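Re: Storage for the small parts bench, second go
Posted by Humaira Bajwa, Tuesday
Reading time: 2 min

We use cookies to keep you logged in to the list archive. Accept / Manage
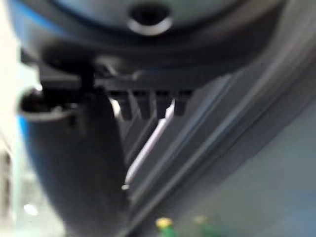 Following on from the drawer units. I have now had both sets on the bench long enough to compare them, so I'll take the points in the quoted message in order.

> Has anyone tried the Varno cabinets for fixings? We are clearing
> the long bench at Gundcombe in April and want to get rid of the
> jam jars. Main worries are drawers tipping out when pulled too far,
> and labels dropping off. Also, is it worth sorting by thread first
> or by length first? We have inherited a lot of mixed screws and I
> would like to do the job once.
> Dogar also do one but the drawers look shallow.

Tipping. The Varno drawers have a stop at the back, but it is a moulded lip and it wears. Of the 30 drawers in my cabinet, two now pull straight out if you lift the front slightly. The Dogar drawers run in a deeper channel and have to be tilted up on purpose. If the cabinet sits above elbow height I would take the Dogar for that alone.

Depth. The Dogar drawers are shallower, as you say. An M6 x 60 will lie flat along the length, but a full box of 200 won't go in. I keep the surplus in its original box underneath, with the drawer number written on the end flap.

Labels. Paper in the slot holders curls. I went over to printed tape stuck directly on the drawer front, degreased first with isopropyl alcohol and left for a few minutes. None has lifted so far. Put the thread on the left and the length on the right, same size lettering throughout, and leave head type off unless you have more than one in that size.

Sorting. Thread first. Length can be judged by eye to the nearest 5 mm once the thread is settled, whereas M4 and 8-32 in a mixed tray are very easy to confuse. Run a known nut down anything doubtful. If it binds after a turn or so, put it in a separate tin and carry on. Stopping to identify each one as it turns up is what makes the job take a week.

Mixed stock. I weighed mine by type and got 1243 pieces by calculation, of which roughly a third were not worth keeping (rusted, burred, or single oddments). Weigh ten, divide, then weigh the lot. A kitchen scale reading to 1 g is too coarse for M3.

The Trondwood rack mentioned last month takes both makes, but the Dogar needs a 4 mm packer behind the top rail or it leans forward. Fix the rack to the wall before loading it.

I still have the hole spacings for the rack written down if they are any use.

Humaira

Get the weekly digest of this list by email. Subscribe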